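Can a machine clear my table yet?

Posted by Geum-ok Cho on Saturday, April 26, 2025
Filed under: Home, Machines

My sister Roya asks me the same question every time she visits and sees my kitchen. "You write about robots, so where is your robot?" Then she takes a towel and starts to dry my glasses, and I feel ashamed, and I make tea.

So this week I will try to answer her properly. I translate manuals for a living, and I have read about machines for the home since I moved to Clondham. I am not an engineer. But I wash dishes every day, and I think this gives me some right to an opinion.

Let me begin with what I own. I have a robot vacuum, which I bought in February. It is good with the hall and bad with the fringe of my carpet. I have a dishwasher, and it is a machine I love, but it waits for me. I must carry each cup to it, turn it the right way, and later carry everything back to the shelf. If I measure the work by how tired I am, the washing was the smaller half of it.

This middle part, the carrying and placing, is what I want to talk about. A person looks at a tall cup with a straw in it and knows many things at once. The straw will catch on something. The top is wider than the bottom, so the cup is easy to tip. The lid may come off if you lift by the lid. I never learned these things from a book, and I could not write them all down for a machine if you gave me a year.
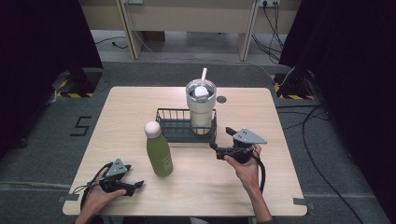
Vol. 2, No. 90

The tumbler standing in the wire rack is the kind of object I mean. The rack has thin bars and the tumbler has a narrow foot, and the two grippers have only two jaws each, with a person's hands behind them. The person decides where the jaws go. I like this way of working, because the hands already know the job and the machine can study them. When I first read about it I was a little disappointed, I confess. I had imagined that a robot learns alone at night, like a student before an exam.

I tried a small test at home to understand the difficulty. I took two pairs of kitchen tongs, one in each hand, and I put away my breakfast things. A bottle with round shoulders was much harder than I expected. If I held it high, it slipped, and if I held it low, it wanted to fall over my wrist. The mug was easy by the handle. The plate I will not discuss. My neighbor Matúš came to borrow sugar in the middle of this and he was very polite.

After nearly 90 minutes with the tongs over several days I became better, but only with my own bottle and my own rack. With Matúš's thermos I was a beginner again. I think this is the honest state of the machines too. They can learn one table quite well. Then somebody buys a different cup.

Noemí Esquivel wrote to me after my last post and said I am too pessimistic. She works in a packing hall, and there the boxes are all one size and come from one direction, and a machine arm does this the whole shift without complaint. She is right, and I should have written it more clearly. A shop floor can be arranged for the machine. My kitchen is arranged for nothing. The rack stands where there was space, and the bottle stands in front of the rack.

So, Roya, my answer for this year is no. A machine could perhaps lift a tumbler from a rack, if the rack is in its usual place. I would not yet let it near the glasses from our grandmother. For floors, yes, buy one, but lift the fringe first.

Next time I will write about folding laundry, and I have already asked Guadalupe Medrano if I may borrow her fitted sheets.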